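Subject: Re: [nudari-cells] Finger padding and daily setup on the cup table
Date: February 29, 2024

Hello all, and a special hello to our friends at the Nernesora site, who are getting their own cup table going and sent such a thoughtful list of questions. I'm quoting the message in pieces so I don't lose my place, and I'm sorry it sat in my inbox while I finished the notes for Undance.

> We have the table inside its aluminum frame and the two hand-held grippers wired up, but the padding on our fingers is already starting to fray along the bottom. Do you change it as soon as it looks bad, or do you wait until the cups start slipping? Ours looks pretty sad after only 17 sessions.

Seventeen sessions and a bit of fraying sounds perfectly normal to me, so please don't worry! Padding lives a hard life. It gets dragged across rims and squashed against the table, and the bottom edge always goes first. I used to change it the minute I saw a loose thread, and I went through a whole roll in January that way. These days I look at the inner face of each finger, where the cup sits, and I let the edges be as ugly as they like within reason.

What I do mind is padding that has bunched up into a thick fold on one finger and stayed thin on the other. Then the fingers don't meet the cup evenly and it wants to twist when you squeeze. Ragged fringe hanging below the finger is also worth a trim if it is long enough to brush the tabletop before the finger gets there.

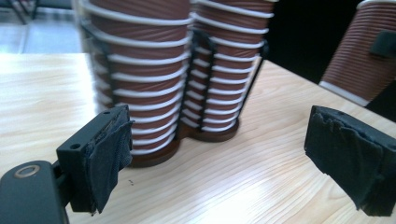
*Left and right fingers on the cup table. The padding is wrinkled on both and ragged along the lower edge.*

You can see ours are no beauty queens either. Those are due for a fresh wrap, and the right one is the one I'd start with.

My way of changing them, for what it's worth:

1. Unplug the gripper and set it on its back on a towel.
2. Peel the old padding from the inside edge outward. Go slowly near the screw holes, as old glue likes to hide there.
3. Wipe the bare finger and let it dry.
4. Cut both new pieces from the same strip, one right after the other.
5. Wrap the inner face first, smooth it with your thumb, then fold the top and bottom over.
6. Leave the pair alone for 24 hours before you squeeze anything with them.

That last one is where everybody gets impatient, me included. I once gave it a lunch break and had the padding creep forward off the finger the very same afternoon. Keep a second pair of wrapped fingers in a drawer and you'll never be tempted.

> Second thing, we seem to get specks and smudges on the tabletop no matter what we do. Does that matter for the recordings, or are we being fussy?

A little of both, I think. A few specks won't hurt anything. They are a handy early sign, though. When I find dark crumbs collecting near where one finger usually works, I turn that finger over and have a look at its padding before I do anything else.
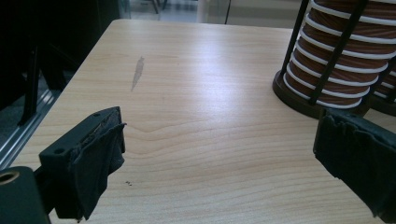 Smudges I treat separately. I wipe the table with a damp cloth at the start of the day, going along the grain, and then once more with a dry one. If a mark won't come off with that, I leave it and write it in the table log so the next person doesn't spend ten minutes scrubbing at it. Please don't use anything gritty! Our first tabletop got a dull patch that way and I was sorry about it for months.

Glare is the other thing to check while you're down there with the cloth. Pick up a gripper, hold it at working height, and look at the live view from its camera. Some shine on the wood is fine with us. I only move a lamp if the shine lands on the cup rims and they start to melt together into one white blob. The rims are what make the stacks easy to read, so I'm protective of them.

> How do you place the two cup holders? We have been putting them wherever there is room and our right-hand grabs are all over the place.

Ah, this one I have opinions about! The wire holders go side by side, close together, toward the back of the table. Stack the cups mouth-down, and make sure both bases are sitting flat before you load them, because a tall stack on a tipped base leans more than you'd think. We keep one stack taller than the other, which gives the person at the table two different reaching heights without having to rearrange anything.

Then leave the right side of the table clear for the loose cup. That was the change that settled our right-hand grabs. With the loose cup crowded up against a holder, the fingers kept catching on the wire, and people would bend their wrist in all sorts of unhappy ways to get around it.
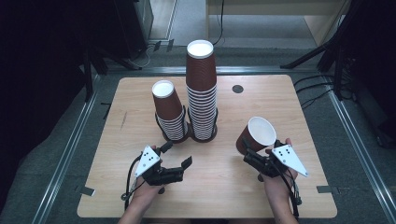 *Holders side by side, shorter stack on the left, with the right gripper at the loose cup.*

> Last one, I promise. The marker plates on top of the grippers. Ours came a little loose and we only noticed after a full afternoon. Is there a quick check?

Oh, I feel for you. We lost an afternoon the same way, and I still grumble about it. Yes, there's a quick check, and it takes less time than making coffee.

Hold the gripper by its body and give each corner of the white plate a gentle push with one finger. It shouldn't click or rock. If it does, tighten it, and then redo the alignment before recording. I know it is tempting to tighten it and carry on, but a plate that has moved even a hair has moved. While you're there, look at the dots under good light. A greasy thumbprint over a few of them can cause the same sort of trouble as a loose plate, and it comes off with a dry lens cloth.

After the plates, I go on to the cables. Each one should have enough slack to follow your hand across the whole table without tugging. I pick up both grippers, reach for the far corners, then bring them back toward me and see whether a cable has looped around anything. A strap at the wrist helps a good deal on the right side, where we do most of our reaching.

Finally, a dry run with the recorder off. Open both pairs of fingers all the way, close them, open them again. Take a cup with the right gripper, lay it on its side, pick it up, and turn it over. If it feels smooth, I start the day.

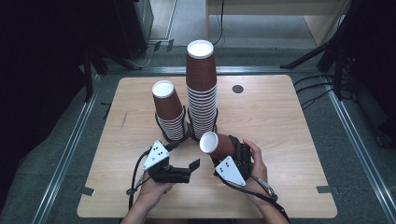 *Left fingers open and empty, right gripper closed on a cup.*

One more housekeeping note while I have you. Our table log is up to entry 1958, and the old spreadsheet gets terribly slow past the first 1000 or so lines - please start yours as a fresh file for each table and copy only the headings over. The columns I'd miss if they were gone are the date of the last padding change, which finger it was, and whether the plates were touched.

I'm going to rewrap our right-hand pair this week and will post the strip length I end up with, as the one in the Undance notes is a bit short for my taste. If you have found a padding that frays less, do write back to the list. I'd love to try a piece.

Warm wishes from the Nudari cup table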